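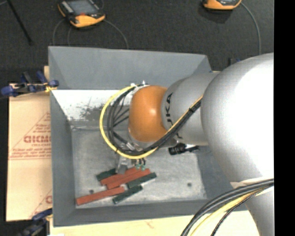

3.2 Founder accounts and the record of invention

Published profiles of technology founders tend to credit a single person with work that was spread across a firm. To test how far this holds, we compared 137 biographical articles with the patent filings of the three companies they describe: Matilard, Rondley and Pelska. The filings list 517 separate inventors. In nearly 200 cases the founder is named in the article as the originator of a device on which he or she does not appear as an inventor.

The gap is widest at Rondley, where the early battery patents were bought in from an outside laboratory before the founder joined the board. Profiles written after the company's public listing leave this purchase out. Those written earlier usually mention it, though often in a single line.

Czerwiński's coding scheme was used to sort each claim as supported, partly supported or unsupported. Two readers worked separately and settled differences by discussion. Claims about childhood, schooling and first jobs were set aside, as no company record could confirm them.

Figure 3. Industrial robot arm over a metal bin.

The full set of 1735 coded statements is given in Appendix B. Section 3.3 turns to the use of the word "visionary" in the same articles and to the dates at which it first appears.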